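Clause 9

The delivery unit was called Asidau, after the firm's first street, and it had been stopped in the simulator for 33 seconds when Sawsan Nassar put down her pen.

"It's waiting," said Tudur Ruddock.

"For what?"

He scrolled the log. The unit had recorded an unclassified ground feature, low height, confidence below threshold. Under clause 9 of the Plumley sidewalk code, a unit that could not classify a feature was to stop, hold, and request a person. It had stopped. It had held. The request had gone to a queue that had no one assigned to it after April.

"The clause doesn't say who answers," said Nassar.

"It says a person."

"Which person?"

Ruddock opened the standard on his other screen. He had helped write it and disliked reading it. Section 3 covered speed. Section 4 covered right of way, and ran to 25 paragraphs, because the town had objected to each draft. Clause 9 was two lines long. It had passed without comment.

He loaded the plaza segment and set the unit back to its start point.

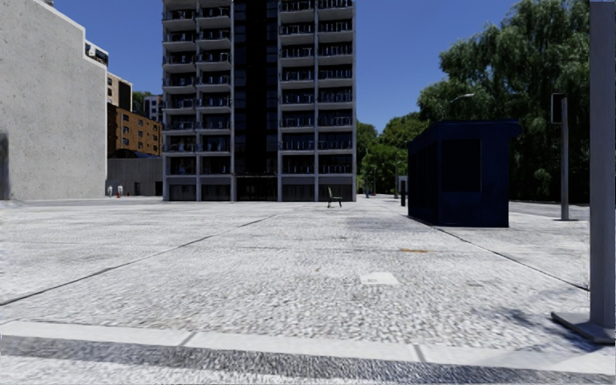 How long should a unit hold before it gives up on a reply?

Eight seconds on open paving. After that it should back off to its last clear position and log the event as unresolved.

That was Nassar's draft text, in the question-and-answer form the town preferred. Ruddock read it twice and changed "gives up on" to "stops waiting for." Then he changed it back.

"Farzana will ask where eight comes from," he said.

Farzana Kodikara did ask. She joined the call from the Abu Hammour office at the end of her own working day, with the draft already marked up.

"Where does eight come from?"

"From the stopping trials," said Nassar. "Past eight, pedestrians start walking in front of it. They assume it's switched off."

"Then put that in the notes. A number without a source gets changed by the next person who finds it inconvenient."

Nassar put it in the notes.

"And the back-off," said Kodikara. "Does it check behind itself first?"

There was a pause on the line. Ruddock searched the draft for the word "rear." It appeared once, in the definitions.

"It will," he said.

They moved to the sidewalk segment. The pavement there was cracked, which the plaza's was not, and Ruddock had been putting it off. The classifier treated every crack as a possible edge. On the first run the unit had held four times and Pludemer, the contractor, had billed each hold as an incident.

"A crack isn't an incident," said Kodikara.

"Under the contract, a hold is an incident."

"Then the contract and the code use the same word for two things. Who signed that?"

"Florante Talavera," said Nassar. "He's left."

Kodikara wrote something down. Ruddock started the second run.

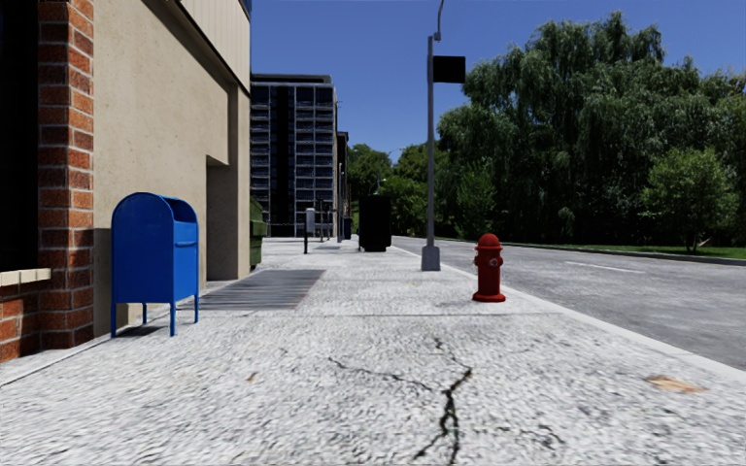
Who has authority to clear a hold remotely?

The duty operator named on that day's roster, and only after viewing the live feed. A supervisor can't clear a hold on the operator's behalf.

"That last sentence," said Kodikara. "Will Pludemer accept it?"

"They'll say it slows them down."

"Does it?"

"Yes," said Nassar.

"Leave it in."

Ruddock saved the file as revision 8 and entered the date, June 2, 2026, in the header. Under "Responsible person" the template offered a blank field. For seven revisions it had read "To be confirmed." He typed his own name, looked at it, and sent the draft to the town before he could ask for a second opinion.

The queue showed one open request, the hold from that morning. He assigned it to himself, opened the feed, and began to read the log from the top.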